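4.2 Open-day demonstration

The second part of the study took place during the July open day at the Vitholm building, where our group shares a floor with two other laboratories. Visitors came through in groups of up to 10, and each group stayed at the table for one full round of the cup task. The doors opened at 10 in the morning, and the last group left shortly before the building closed.

The arm ran the same Clisteck controller as in Section 3, with no changes to the grasp settings. We did lower the top speed, as the table stood closer to the public than it does in normal use. Visitors could ask for a particular cup by colour, and the operator typed the request in. Asuka Kawaguchi ran most of the rounds and kept the written log; the remaining rounds were shared between the other authors.

Over the day we logged 859 grasp attempts. Of these, 51 were stopped by the operator before the fingers closed, mostly when a visitor leaned over the table - we had marked a line on the floor, but it was often ignored once a group got interested. Stopped attempts are left out of the success rates in Section 5. They are kept in the released log, where they carry their own code.

Figure 3 gives the view from the wrist camera with the fingers open and the pink and light blue cups on the table.

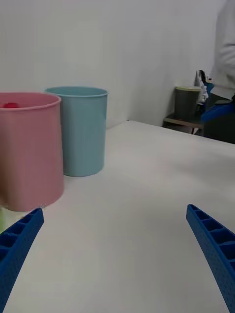 Figure 3. Wrist camera view during the cup task.

The wrist camera was the only sensor used for choosing a grasp. In the laboratory the background had been a plain screen, and we took the screen down for the open day so that people could stand on all sides. This made the background far less regular. We did not retrain the Uveo detector to allow for it, and the effect on cup detection is reported separately in Section 5.3.

Visitors were also invited to fill in a short card after their round. The questions were taken from Matsuda's earlier form, with the wording made simpler for children. Cards with no answer to the first question were dropped - these came mainly from the school groups, who had little time between rooms.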